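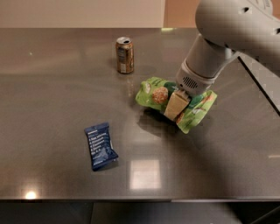
Svenja Wyss wrote in under my last post to ask why her arm keeps dropping snack pouches halfway to the bin when the gripper swears it's still holding them. She'd already turned the force up twice, and all she got for it was crushed chips.

Good question, and I lost most of an October to the same fault, so let me walk you through how I'd chase it. My cell is a white arm over a stainless steel table, running a pick program I call Setarine (long story, not a good one). Pouches, bars, cans, that kind of thing. Cans were fine. Bars were mostly fine. Pouches were a mess!

What you need: the gripper log, a roll of masking tape, a few pouches you don't mind ruining, and an hour when you don't need the cell for anything else.

Step one. Stop the arm properly before you put your hands anywhere near the fingers. I mean the real stop, with the key out, and not just pause in the software. I once reached in on a pause to free a stuck wrapper and the retry timer ran out while my thumb was in there. It was a bruise and a lot of swearing, but it could have been worse.

Step two. Look at how your program decides it has a grip. Mine compared finger width to a threshold, and anything wider than 2 mm counted as "holding." Well, a crumpled fold of pouch film is easily wider than that. The fingers had a pinch of wrapper, the log said success, and the weight of the snacks slowly pulled the whole thing out during the swing.

Step three. Do a hang test. Restart, clear the guard, and have the arm pick a pouch, lift it a little way and just hold for 9 seconds. Watch it from outside the guard. If the pouch creeps, your grip is bad even if it never lets go. I put a strip of tape across the pouch level with the fingertip, so I could see the creep without squinting.

Step four. Move the grasp point. My camera was picking the brightest patch on the pouch, and on a shiny table that patch can be a reflection of the ceiling light. I masked the glare spots, then told it to aim for the middle of the pouch outline. If you can swap the tabletop for something dull, do that first – I couldn't.

Step five. Slow the swing. I cut mine to 50 percent for pouches only and left cans alone.

Step six. Add a second check after the lift. I read finger width again once the arm is up, and if it has changed by more than a hair the arm goes back down, opens, and tries again. After 3 tries it stops and beeps at me. Please don't let it retry forever! Mine did that one evening and chewed a pouch open all over the table.

If you still get drops after all that, check the finger pads. I had a set from Drasico that had gone slick on one side only, and I'd cleaned them over and over before I thought to swap them left for right. The slip followed the pad. New pads went in and I reran the hang test before touching the speed again.

Svenja, put your force back where it was before you start, or the tests won't tell you much. And send me your log if the creep doesn't go away – the lines right after the lift are the ones I'd want to see.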